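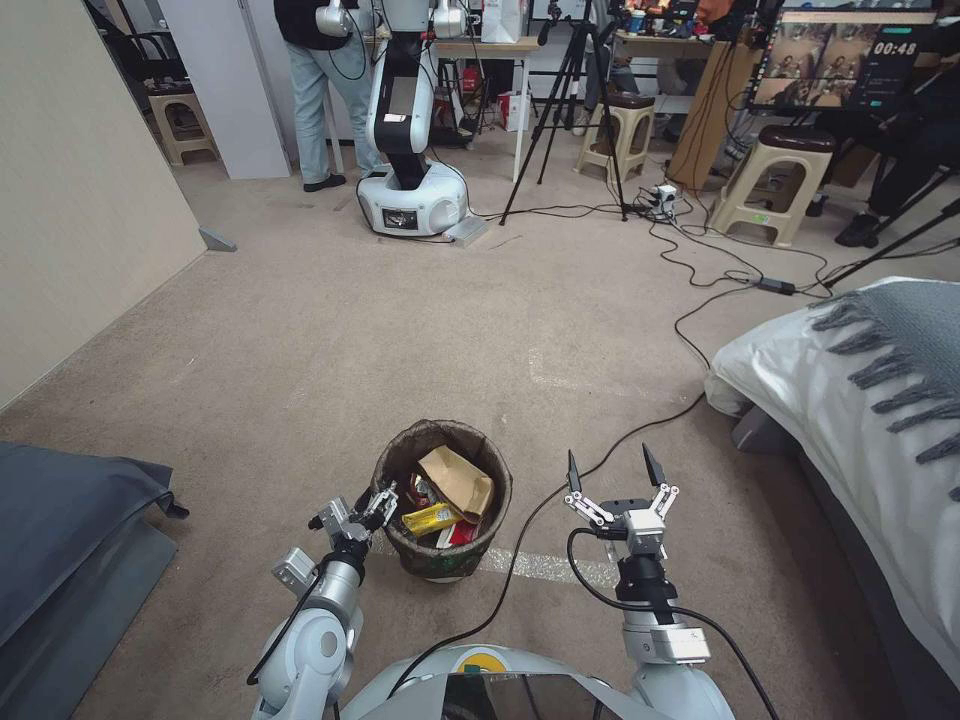 Search this journal Go
Home Issues Authors Contact

3.2 Bedroom waste and the open container

Small wastebaskets in bedrooms receive mostly light, dry items: wrappers, tissues, paper bags. In the Utora household survey, 2,237 items were logged by room over 42 days, and bedroom waste was sorted by type before weighing. Paper and snack packaging made up the largest share by count — though not by mass.

Fill level was scored from 0 to 100, where 100 means level with the rim. An upright paper bag can raise the score sharply while adding little weight, so bags were pressed flat before a second reading.
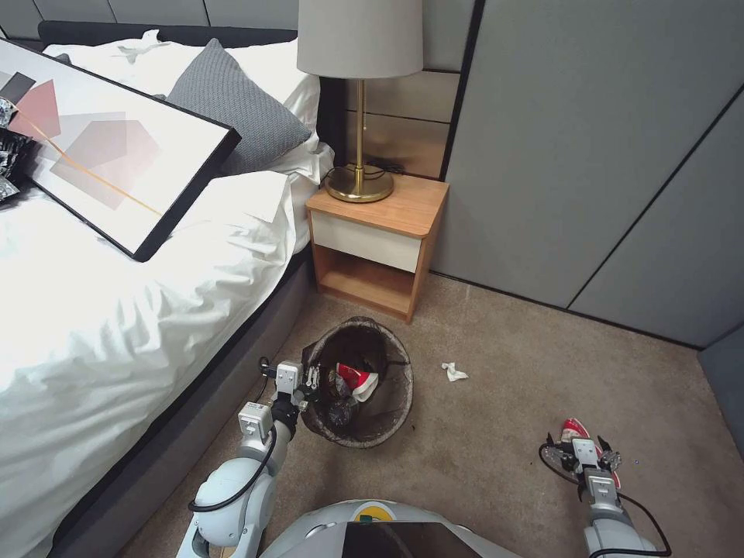 Figure 4. Round wastebasket on bedroom carpet, with a crumpled tissue on the floor beside it.

Items on the floor were logged separately from items in the basket. Following the Graletov protocol, each was assigned to the nearest container and marked as stray. Almost 19 percent of bedroom items fell into this class. Tissues were overrepresented — their low mass makes them hard to throw with any accuracy. Basket diameter had a weaker effect than distance from the bed.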